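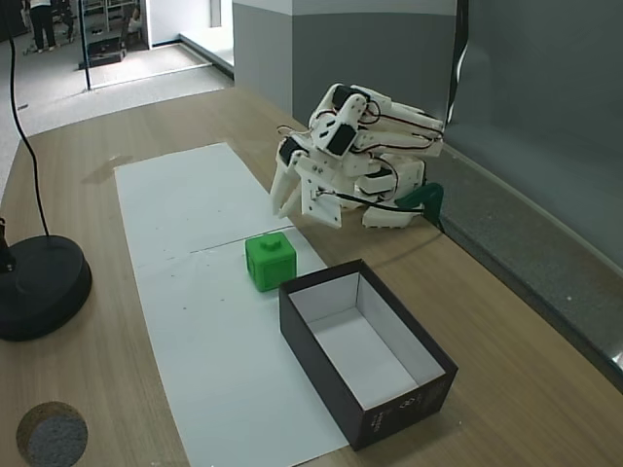 Der Arbeitstisch mit Papierbahn, grünem Steckwürfel und offener Schachtel.

Sortieren am Tisch: Anmerkungen zur Aufbewahrung kleiner Gegenstände

Veröffentlicht am 10. September 2019

Seit Juni führe ich auf diesen Seiten Buch über die Neuordnung meines Arbeitszimmers in Prostberg. Nachdem die Regale und der Schrank abgehandelt sind, ist nunmehr der Tisch an der Reihe. Er wurde seinerzeit aus Edberg übernommen und hat sich in der Benutzung bewährt. Die helle Holzplatte weist in einer Ecke eine runde Öffnung auf, durch welche künftig sämtliche Kabel geführt werden sollen. Eine entsprechende Abdeckung ist noch zu beschaffen.

Als Unterlage dient ein langer Bogen weißes Papier, der in Längsrichtung ausgelegt wird. Diese Lösung geht auf eine Anregung von Diệp Đồng zurück, deren Hinweise zur Werkstattordnung ich bereits im ersten Beitrag dieser Reihe gewürdigt habe. Eine Schreibunterlage aus Kunststoff hatte ich zuvor ebenfalls erprobt, sie erwies sich jedoch bei Lampenlicht als störend. Papier lässt sich beschriften und nach Gebrauch ersetzen. Kleine Flecken nehme ich in Kauf; ein Wechsel erfolgt erst, wenn die Fläche nicht mehr ordentlich wirkt. Eine Rolle von 10 Metern reicht nach bisheriger Erfahrung für einen ganzen Sommer.

Für die Ablage selbst gelten in diesem Hause zwei Grundsätze. Was auf dem Tisch liegt, wird am selben Tag bearbeitet. Was keinen festen Platz besitzt, kommt in eine offene Schachtel und wird am Monatsende geprüft. Hierfür verwende ich vorzugsweise rechteckige Schachteln ohne Deckel, außen dunkel und innen weiß. Auf dem hellen Innenboden sind auch Schrauben und Unterlegscheiben gut zu erkennen – bei durchgehend dunklen Behältnissen habe ich gegenteilige Erfahrungen gemacht.

Der grüne Würfel aus Kunststoff verdient eine gesonderte Erwähnung. Mit seinem Zapfen auf der Oberseite gleicht er einem zu groß geratenen Baustein. Er wird bei mir als Beschwerer für lose Blätter geführt und hat damit einen Platz im Verzeichnis erhalten, das derzeit 70 Einträge umfasst. Ob er dauerhaft auf dem Tisch verbleibt, ist noch nicht entschieden.

Offen sind weiterhin die Beleuchtung und die Führung der dünnen schwarzen Leitung auf der linken Seite. Beides soll im nächsten Beitrag behandelt werden. Zuschriften zu geeigneten Kabeldurchlässen nehme ich gern entgegen und bitte dabei um Angabe des Durchmessers.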